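The Long Snapper's Wife's Cousin, and Other Reasons I Care About Special Teams

I have reached the age where my favorite player on any football team is the punter. It happened gradually. In my twenties I liked quarterbacks, the way everybody does, and then I had a long stretch of pretending to understand offensive guards. Now I sit down on a Saturday, my team goes three and out, and I lean forward.

Zallwood goes three and out a lot, so I am leaning forward most of the afternoon.

If you don't follow small college football, and I have met several perfectly happy people who don't, Zallwood plays its home games in front of maybe 2000 people when the weather behaves. There's one set of bleachers on the home side and something closer to a suggestion on the visitors' side. The press box has a window unit that drips on the stairs. Parking is free if you come from the north and five dollars if you come from the south, and the two lots are the same lot.

I grew up going there with my father, who thought punting was a moral failure. He would stand up and turn his back. For years I assumed this was how fans were supposed to behave, and I turned around too, which means I missed what I am told was some of the best punting in the conference.

What turned me was a game against Rorkeck last season. Rorkeck had the better line, the better backs and a bus with reclining seats. By halftime we had produced two first downs, one of them by penalty. And yet the score was 3 to 0, because our punter, a sophomore by the name of Batista, kept sticking them down by their own goal line like a man posting bills. One of them went out of bounds at the four. One bounced at the nine, thought it over, and rolled sideways to the two. I heard a woman behind me say "well, look at that" in the tone people usually save for a nice sunset.

We lost 10 to 0. I drove home delighted, and my wife asked if I was coming down with something.

Since then I've been trying to learn about it properly. I checked out the only book on kicking our library had. It was written for high school coaches and has a chapter on shoelaces. I learned that hang time matters more than distance, that you can outkick your own coverage, and that a punter drops the ball more than he throws it, so most of the craft is in the hand and very little of it in the leg. I tried this in the backyard. The ball went into the gutter, where it stayed through two rainstorms, and I'd like to thank the neighbor with the ladder for his discretion.

I also wash the practice shirts now. My niece plays on a flag team on Thursday evenings, and at the first parents' meeting I said "sure, whatever you need," which any veteran parent will tell you is the wrong sentence. I'm not even a parent.

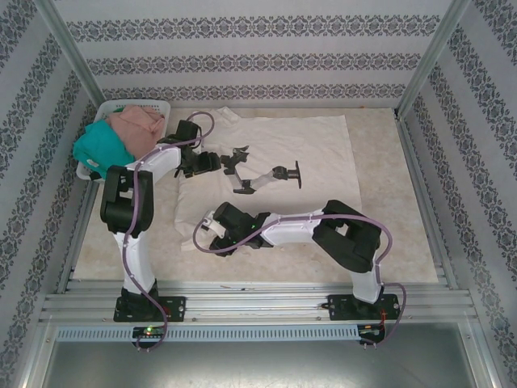

Teal and dusty pink, and no idea which is home and which is away.

The coach of that flag team is Jolene Sutcliffe, and she's the only person I know who takes field position as seriously as I do. There is no punting in her league in any real sense. On fourth down you announce that you would like to punt, and the referee picks up the ball and walks it to the other end. I find this heartbreaking. Jolene finds it efficient. She says it's the only punt she's ever seen with no chance of being blocked, and she has used it on third down just to make a point, though the referee wouldn't allow it.

She played soccer at Cedow before they had a women's flag program, and she has a theory that most football games under a certain level are decided by who gets bored first. Good teams will take the short field when it comes. Bad teams want it all back at once, so they throw deep from their own six on second down and the other side runs it in. I've watched a lot of Zallwood with this theory in my pocket and it holds up painfully well. Our head coach gets bored somewhere in the second quarter. You can see it in his shoulders.

Anyway, the schedule came out in February and I've been over it with a pencil. We open at home against Cedow, who lost both of their returners and will be trying out a freshman back there. I don't wish a freshman harm. I only hope the sun is low and in his eyes and that the first one is very, very high.

After that it gets rough. Rorkeck again, on the road, at a stadium where the wind comes through the open end and turns every kick toward the parking lot. Batista had his worst day there as a freshman, including one that officially traveled 10 yards and unofficially traveled backward. He's put on some muscle over the winter, according to the team page, which says this about every player including the ones who have graduated.

My predictions, for the people who wrote in asking (hello, both of you):

The offense will be improved. It would take planning for it to be otherwise. They've brought in a transfer at quarterback who threw for 200 yards in a game once, and around here that's enough to get your picture on the pocket schedule.

The defense will be tired by October. They were on the field so long last year that one of the linebackers told the campus paper he'd started recognizing individual patches of grass.

The punter will be all-conference, and about time. I have said so to my father, who is 81 and still turns his back. He told me that if I wanted to watch somebody give the ball away I could have saved the ticket money and stayed home with his old game tapes.

I have my seat picked out already, on the aisle, 100 feet or so from the drip. If you see a man on his feet clapping on fourth and 17, come over and say hello. Bring a cushion, those bleachers are murder, and come in from the north.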